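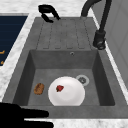
Filed under: Grants and Reporting > Water and Waste
Print this page | E-mail this page

Gidmont Fats and Oils Project: second progress report to the Hunudeo Fund

Period covered

This report covers the six months to the end of November. The first report dealt with hiring, the baseline survey and the agreement with the sewer crew. It isn't repeated in this one, except where a figure has changed.

What the grant pays for

The grant covers a part-time project worker, the printing and delivery of kitchen kits, four collection drums for used cooking oil, and the hire of the hall for evening sessions. Kumarasinghe Plumbing does the drain inspections at its normal hourly rate, less ten per cent.

Kits

We have delivered 1,222 kits, against a target of 1,100 for the period. Each kit has a scraper, a sink strainer, a screw-top tub for fat and a folded card with instructions. The card was reprinted in July. The first version told people to "cool before pouring" and some households took this to mean cool the fat and then pour it down the sink. The new version says to put fat in the tub and put the full tub in the red-lid bin.

Strainers are the item people ask to replace most often. The supplier sent one size only and it is too wide for a number of the older laundry and kitchen drains in the east of town. We have ordered a smaller one and expect it in the first quarter of next year. Households that told us theirs didn't fit are on a list and will get the new one by post.

Home visits

We visited 127 households. The target was 150. Visits stopped for most of August when the project vehicle was off the road, and we were not able to make up all of the lost time. A visit takes half an hour. The project worker goes through what is washed down the sink and what could be wiped out first, then checks the strainer for fit. Renters were asked whether they had reported slow drains to their agent. Many hadn't, and a few said they had done so more than once without a reply. 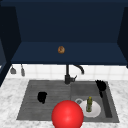
Dark grey double sink in a white and grey veined benchtop.

Wiping out pans before washing up is still the hardest habit to shift. People with dishwashers often told us they rinse everything under the hot tap first, and most were surprised to hear that fat sets again further along the pipe. We have added a paragraph on this to the card and will cover it at the next evening session.

Used oil collection

Two of the four drums are in place, one at the Gakier Road transfer station and the other behind the hall. The third was delivered with a cracked lid and has gone back. The fourth site, at the sports ground, was withdrawn after the club changed its parking layout. We are talking to the school about using its rear gate and hope to have an answer before the new term.

The drum behind the hall filled faster than planned. Collection has moved from every eight weeks to every five, at a small extra cost that we have met from the printing line. The Gakier Road drum was contaminated once with engine oil. It now has a larger sign and is locked after 4 pm.

Sewer blockages

The sewer crew logged around 154 call-outs in the project area during the period, compared with 171 in the same months last year. The final number depends on three jobs still to be classified. We would be careful about reading much into this. It was a dry winter, and tree roots account for a large share of call-outs every year. Camera inspections by Kumarasinghe Plumbing in the two worst streets showed less build-up in one and no change in the other.

Budget

Spending is slightly under budget. The main underspend is wages, from the August gap. The main overspend is vehicle repairs, which were not in the original budget. We ask the Fund's approval to move the unspent wages to the repairs line and to the smaller strainers. A revised budget is attached as Schedule B.

Next six months

- Complete the 23 outstanding home visits first, then begin the next round.
- Place the third and fourth drums.
- Post the smaller strainers.
- Hold two evening sessions, one aimed at takeaway shops and food vans.
- Repeat the baseline survey in May, using the same questions.

The next report is due in June.

Print this page | E-mail this page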